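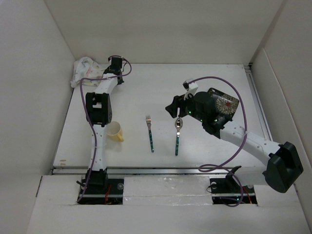
Table laying, small set: notes, July, started 9.40 am

Cup, fork, spoon, cloth. That's the lot for this round. Naomi wants the short version of the place setting settled before we touch the full one (plates, side plate, the glass that keeps rolling), so no plates out yet and none to come out until she's signed it off.

Cup first. Yellow one, cream inside, on its side, handle to the right. Tipped start is the one we agreed for this round. Upright start goes in the next sheet, don't mix them up like I did last time. It's small for a cup, more of a child's size to my eye, and my finger barely goes through the handle. Picking up by the rim is quicker but Amra says handle or it doesn't count. Fine.

Fork and spoon, the patterned pair. Teal on the fork, teal and blue on the spoon. Laid parallel, fork on the left, spoon on the right, tines and bowl both pointing away from the near edge. Gap between is for the plate later, so leave it alone even if it looks daft with nothing in it. I keep wanting to push them together.

Cloth, white with the faint pink bits, bunched up in the far left corner. Starts crumpled, always. Do NOT fold it beforehand, I know it's tempting when tidying up. If it has been folded by mistake just scrunch it and drop it back in the corner.

Order to try:
cup upright, handle still to the right
cup up past the spoon, to the right hand side
fork straight, then spoon straight
cloth out of the corner, flat, folded in half, left of fork

Amra would rather have the cloth first becuase it takes the longest. Naomi says last, as it drags over everything on its way across. Going with Naomi for now. Will swap and write down which is less annoying.

Remer tray vs Lyimo tray for storing the set between goes: Remer is too shallow, cup sits proud and the lid won't shut. Lyimo ok. Label it on the SHORT end, the long end faces the shelf and you can't read it.

White top shows every smear. Wipe with the damp cloth from the sink, not the patterned one please, that one's part of the set. Dry straight after or it leaves rings. The Flundine spray leaves a film, gone back to plain water and a drop of washing up liquid.

Query for Naomi: does the fork have to end up dead straight or is near enough ok? On the Mikis sheet it says "neat", which could mean anything. I've been calling it neat if the handle ends line up by eye. Amra is stricter and was using a ruler before lunch. Needs one rule for both of us or the sheets won't compare.

Also the teal handles look nearly the same at a glance, so say fork or spoon when calling things out, not "the blue one". Caught me out 2 times this morning.

To do
ask about spare yellow cup, same size, in case this one gets dropped
print 6 more blank sheets
second cloth, plainer, to compare folding
move the Remer tray off the bench, it's only in the way

Stopped for tea. Amra carrying on from the fork after.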